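Butcher Block

Butcher block is a way of building a thick wooden surface out of long strips or small blocks glued together, and it's also what most of us call any table or counter with that striped, planky look. I keep this page as part of my household encyclopedia (last revised 11/08/2025), and I'll admit it's the entry I fuss over most, as I've lived with one of these tops or another my whole adult life!

Types of construction

There are two main families. Edge grain tops are made from long parallel planks turned on their sides and glued, so you get stripes running the length of the table. End grain tops are built from short blocks standing upright, and they look more like a checkerboard. End grain is kinder to knives and costs a lot more. Edge grain is what you'll find on most everyday tables, mine included.

You'll also run into a third kind, where the strips are only a thin layer over something cheaper. Look at the end of the board — if the stripes don't carry through, it's a face and you should go easy with the sandpaper.

Woods

Maple is the classic (hard, pale, tight grain), with beech and birch close behind. Walnut is gorgeous and shows every crumb of flour. My first top was a birch one from Witeck, a little shop that sold offcuts out of the back, and I still have a piece of it as a bread board.

Use as a low table

Everybody thinks of kitchen counters, but I'm a big fan of butcher block down low, near the floor, where you can kneel and sort things. A low top turns into the place where everything lands: cups, a bowl, a sponge, a marker or two, a tray to keep the small stuff together. A light wood helps a lot with this. Dark things show up right away against it, even something as small as dried fruit, and colored plastic practically shouts. 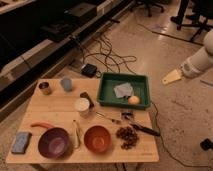

Care and cleaning

Wipe it with a damp sponge and a little dish soap, then dry it. Don't let water sit in the seams. Sticky food can be lifted with a plastic scraper before you wipe, and marker usually gives in to a bit of rubbing alcohol on a rag.

Oil it when it starts to look chalky. I use a food-safe mineral oil called Lornis, rub it in along the grain, leave it for some 20 minutes and buff off the extra. For rings and scratches I go over the spot with 300 grit paper first — lightly, and always with the stripes.

Wood moves with the seasons, so a top that's screwed down tight may crack. Slotted brackets let it shift a little.

See also

Cutting boards; Mineral oil; Trays; Wood glue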